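Right, a few of you asked how I'm getting on with learning to bake bread, so settle in with a cup of tea, this may run to several posts (you know me by now!)

1/ I started in February, mostly because the Plisell bakery at the end of our road put its prices up again and I'd got into the habit of buying a loaf every other day. I thought, how hard can it be? My first loaf could have held a door open in a gale. We ate it anyway, with a lot of soup.

2/ The thing that helped most was slowing down. I'd been following a recipe that promised a finished loaf before lunch, and my kitchen is simply too cold for that. Now I mix the dough in the evening and leave it on the side overnight under a tea towel – by breakfast it has usually doubled and smells lovely.

3/ Flour next, as I've had 2 messages about it already. I use the Lellon strong white with a bit of wholemeal, up to 250 grams of it if I'm feeling brave. Any more and mine comes out heavy, though my neighbour swears by all wholemeal and hers is gorgeous, so please don't take my word as law.

4/ Clearing up! Dough sets like cement if you let it. Cold water first, never hot, and let the bowl soak while you drink your coffee. I keep a sponge just for doughy things and it has saved me no end of grumbling at the sink.

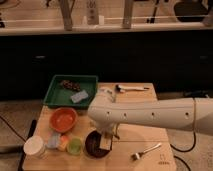 5/ Tins or no tins? I've got 2 old Brolano tins from a charity shop and I love them dearly, dents and all. A round loaf baked in a lidded pot has a better crust, but it makes awkward sandwiches, and in this house sandwiches are the whole point.

6/ Please let it cool before you cut it. I know, I know. I managed to wait exactly once, on a Thursday when I had to go out, and it sliced like a dream. Every other time I've stood there with the butter knife, burning my fingers.

7/ I'm going to try rye next, and then perhaps those little seeded rolls they used to do at the Lindqvist café before it closed. If anyone has a recipe for something close to them, do send it my way, I've missed them terribly and I'll happily report back on how mine turn out.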